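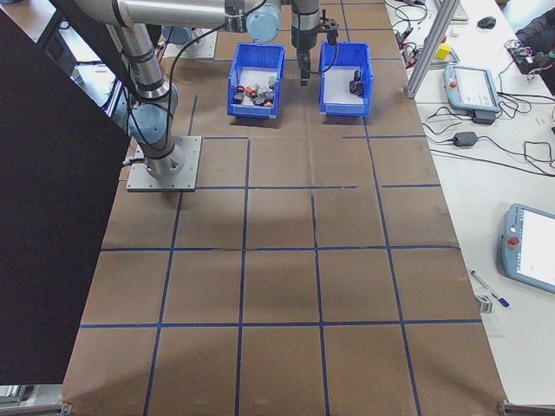 ## A Day at the Robot Workshop

On September 29, 2025, the Burard workshop in Gendden opened its doors to school groups. Our class went. Most of us had seen robots in movies, where they walk and talk and sometimes try to take over the planet. The robot we came to see doesn't walk or talk. It is an arm, and it picks up small things and puts them in bins.

If your school is going in October, you can read this first. If you're not going, you can read it anyway and find out how a robot arm does its job.

## What is a robot arm?

A robot arm is a machine that moves a bit like your own arm. Bend your elbow. Now turn your wrist. Now lift your whole arm from the shoulder. Each place where your arm bends or turns is called a joint. A robot arm has joints too, and on this one you can spot them by their light blue caps. The long silver parts between the joints are called links. They are like the bones of the arm.

Inside each joint is a motor. When the motor turns, the joint turns, and everything farther along the arm moves with it. Try it with your own arm. If you move only your shoulder, your hand travels a long way. If you move only your wrist, your hand hardly goes anywhere. A robot has to work out how much to turn every joint so that its "hand" ends up in the right spot.

The bottom of the arm is fixed to a heavy metal plate. The plate keeps the arm from sliding or tipping when it reaches out. You can feel why that matters if you stand on one foot and stretch as far as you can to the side.

## The hand is called a gripper

At the end of the arm is the gripper. It is black and has fingers, but they are not like yours. They have no fingernails and no knuckles. They open and they close, and that is all they do.

That sounds too simple to be useful, but think about how you pick up a pencil. You put a finger on one side and your thumb on the other, and you squeeze. A gripper does the same thing. The hard part is knowing where to squeeze and how much. If the gripper squeezes too little, the object slips out. If it squeezes too much, the object could crack.

Przemysław Jakubowski, who was our guide, had us try being grippers ourselves. We each put on a thick winter mitten and had to move bottle caps from a desk into a cup. We weren't allowed to use our other hand. It took ages. The caps rolled, flipped over and shot off onto the floor. After that we had more respect for the robot.

## Why is there tape on the table?

The robot works over a table covered with brown paper. Strips of blue tape divide the paper into squares, so it looks like a giant board game.

The squares are for people more than for the robot. Say a person wants to test whether the arm can reach every part of the table. They can put an object in one square, let the robot pick it up, and then move on to the next square. They can write down which squares went well and which didn't. If two people are working together, one can say "try the square next to the bin" and the other knows what they mean.

The tape lines are not perfectly straight. One of the kids in our group asked if that was a problem. Mr. Jakubowski said no, the squares only need to be good enough for people to talk about. The robot uses its own set of numbers to tell where things are. Those numbers work like the letters and numbers on a map. One number says how far left or right, one says how far forward or back, and one says how high.

## What goes in the bins?

The bins are blue plastic, and they stand on the table where the arm can reach them. The objects in them are a mixed bunch. Some are dark, some are white, and there are bits of red, green and yellow in there too.

A mix is good for testing. If a robot only ever picked up the same white block, it might get very good at white blocks and be hopeless at everything else. People who build robots want to know what happens with a round thing, a flat thing, a thing lying on its side, or a thing with a cable attached.

Picking from a bin is harder than picking from a bare table. Objects pile up and hide each other. The walls of the bin get in the way, and the gripper has to come down from above without bumping them. Engineers call this job "bin picking." You do it every time you reach into a toy box for the one piece you want.

## How does the robot see?

People often think a robot sees the way we do. It doesn't have eyes, but it can have cameras. One camera can be fixed in place so it looks at the whole table. Another can ride on the arm itself, close to the gripper.

The two kinds of camera are good at different things. The fixed one sees the arm, the bins and most of the table all at once. It always looks from the same spot, so it can't peek around something that is in the way. The one on the arm moves wherever the arm moves. It can look down from close up, and it even sees part of the gripper, the same way you can see the tip of your nose if you close one eye.
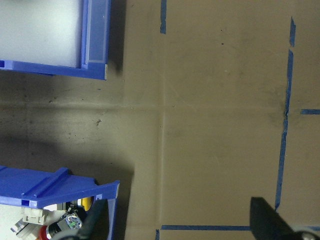 A computer gets those pictures as a huge grid of colored dots called pixels. Each dot is really just a few numbers. The computer looks for places where the numbers change suddenly, such as where a blue edge meets brown paper. Changes like that can be a clue that one thing stops and another begins.

Shadows make this tricky. When you look at a shadow next to a box, you know right away that it's a shadow. A computer might take it for a dark object, or think the box is bigger than it is. Shiny things are tricky too. So are small marks and specks on the paper, which could be mistaken for something worth picking up. The people at the workshop have to teach the computer what to ignore.

## How does it learn?

Teaching takes a lot of tries. Radosław Zalewska, one of the engineers, told us that the team started with 20 practice picks, which was enough to show that almost everything was wrong. The gripper closed too early. It closed beside the object. Once it picked up the tape.

Now the team has saved more than 2000 tries. A computer can compare the good ones with the bad ones and look for patterns. If the gripper keeps missing tall things, for example, maybe it is coming down too low. The engineers change one setting and try again. They change only one at a time - otherwise they wouldn't know which change made the difference. Your science teacher may have told you the same thing about experiments.

The misses get saved along with the good picks. Our class thought the bad ones would be thrown away, but they are some of the most useful ones.

## Who is in charge?

A person is. Next to the table is a desk with a keyboard, a mouse, plenty of cables, and something called a teach pendant. It is a control box with a screen. A person can use it to move the arm step by step and to tell it what to do.

One of the pendants has a red button. That is the emergency stop. If anything looks wrong, a person hits the button and the robot stops. You don't need to ask permission first, and you won't get in trouble if it was a false alarm. Mr. Zalewska said he would much prefer a false alarm.

There were rules for visitors too:

- Stay behind the line on the floor.
- Tie back long hair and tuck in scarves.
- Keep your hands away from the table, even when the robot is still.
- Don't touch the cables.
- Ask as many questions as you like.

The third rule surprised some of us. A robot that isn't moving may only be waiting for its next instruction, so you can't tell from looking at it whether it is safe to reach in.

## Try it at home

You can make your own robot table. You need a large sheet of paper, some tape, two boxes, kitchen tongs and a few small things that won't break.

1. Tape the paper to a table and mark out squares.
2. Put the boxes at one end and scatter your objects on the squares.
3. Give the tongs to a friend. Your friend is the robot and must keep their eyes shut.
4. Tell your friend how to move, using only the words "left," "right," "forward," "back," "up," "down," "open" and "close."
5. See if you can get one object into a box. Then swap places.

You will find that "left a bit" doesn't mean the same thing to everyone. A real robot needs to be told exactly how far. You could agree on a size for each step before you start, such as the width of one finger, and see if your second turn goes faster.

## Words to know

**Gripper:** the part of a robot that holds things.

**Joint:** a place where the arm bends or turns.

**Link:** a stiff part between two joints.

**Pixel:** one tiny dot in a digital picture.

**Teach pendant:** a control box used to guide a robot.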